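Section 9. Teaching a pushing task by remote control

In this section you teach the arm to move blocks on the board while you guide it with the Meravari hand controller. You need the arm already calibrated (section 3) and the Vollbridge software open on the operator computer. The procedure is the same for the short rod and for the long rod, but a change of rod needs a new tip setting each time.

Caution: Keep your hands off the board while the arm is enabled. If a block must be moved by hand, press Pause first, wait for the lamp on the controller to turn amber, and only then reach in.

9.1 Preparing the board

1. Put the board flat on the perforated table and push it until it stops. It must not rock when you press on a corner.
2. Wipe the surface with a dry cloth. Do not use oil or wax, the blocks will slide too far.
3. Place the blocks by hand. For the first lessons, leave a large free area on one side of the board, so that the arm has space to work.
4. In the software, open Session, then New, and type a name for the task. Use only letters and numbers.
5. Check that the tip height is set to 3 mm above the wood. With a lower value the rod can scratch the board; with a higher value it can climb over the edge of a block.

Note: The tip height is saved with the session and not with the arm. When you open an old session, the old height comes back.

9.2 Recording a demonstration

1. Hold the controller in the hand you write with and rest your elbow on the desk. Most people become tired in the shoulder before they notice it.
2. Press and hold the side button. The arm follows your hand only while this button is held.
3. Bring the tip close to the first block, then stop for one second. This short stop helps the software to separate the approach from the push.
4. Press Record.
5. Push slowly and in one direction. If the block begins to turn, release it, go around, and push again from the other side. Do not try to correct a turning block with fast small movements.
6. When the block is where you want it, lift the tip, move it away, and press Stop.
7. Choose Keep or Discard. A discarded demonstration cannot be recovered.

Star and heart blocks turn more easily than the cube. With a star, push into the space between two points. With a heart, push against one of the flat sides -- the round lobes make the rod slip.

When several blocks stand close together in one corner, as the green, yellow and red ones do near the far edge of the board, treat them as one group and do not push through the middle of it. Start with the block on the outside.

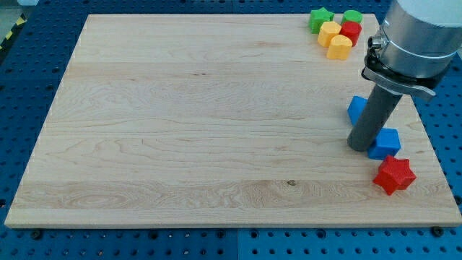 Darnell Haddad disagrees with this order and asked for his remark to be printed: for groups of blocks he prefers to record the separation as its own task, with its own name, and to teach the placing later. In his opinion a mixed recording makes the arm hesitate when it comes near a group. Both ways are supported. If you follow his way, write "split" at the beginning of the task name, so the training page can sort the files.

9.3 How many demonstrations to record

For one block and one target, 100 kept demonstrations are usually enough for a first test. For a task with groups, plan for roughly 300. Change the starting places between recordings, also the ones that look inconvenient to you. If every demonstration begins from the same place, the arm will learn that place and little else.

Take a pause after each set. Tired operators push faster, and the difference can be seen in the speed graph.

9.4 If something goes wrong

The arm does not follow the hand: release the side button, wait, and press it again. If the lamp is red, go back to section 3.

A block falls off the board: press Stop, choose Discard, then Pause, and put the block back by hand.

The rod presses on top of a block: release the side button immediately. Raise the tip with the Up key on the keyboard, not with the controller. Check the tip height before you continue.

The recording is saved but empty: the disk is probably full. Move older sessions to another drive and restart the software.

Continue with section 10 when the list of kept demonstrations is complete.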